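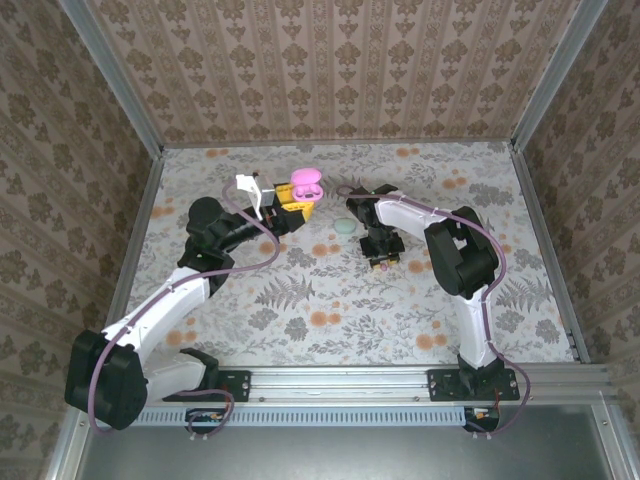
Chapter 4
Two Arms on One Rail

By the end of Chapter 3 you had one working arm and a frame to put it in. This chapter adds the second arm. The build we follow is the Handbridge, put together by Dorota Dudek and Joaquín Navarrete in a shared workshop in Lovlow. Both arms bolt to the same aluminum rail, each on its own black plate, with a circuit board below.

Two arms can reach the same spot, and sooner or later they will try to. Most of the chapter deals with that problem – where to mount the plates, how to route the cables, and how to set limits in software.

You will need the parts list from Chapter 2 and a free afternoon. Set the speed limit to 38 percent before the first test and leave it there until Section 4.5.

Grip is covered last. A smooth, rounded object is a hard test for any gripper, and yellow foam pads like these give it a softer surface to press on.

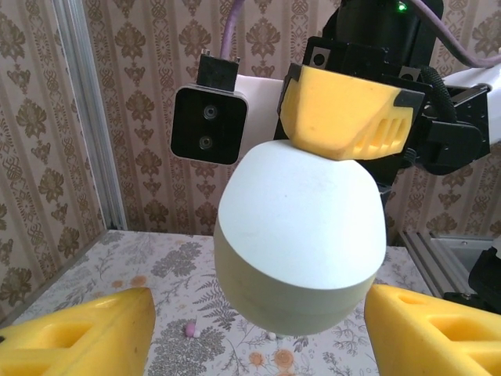
4.1 Mounting the Second Plate

Switch off the power and unplug both arms. Loosen the rail bolts by hand.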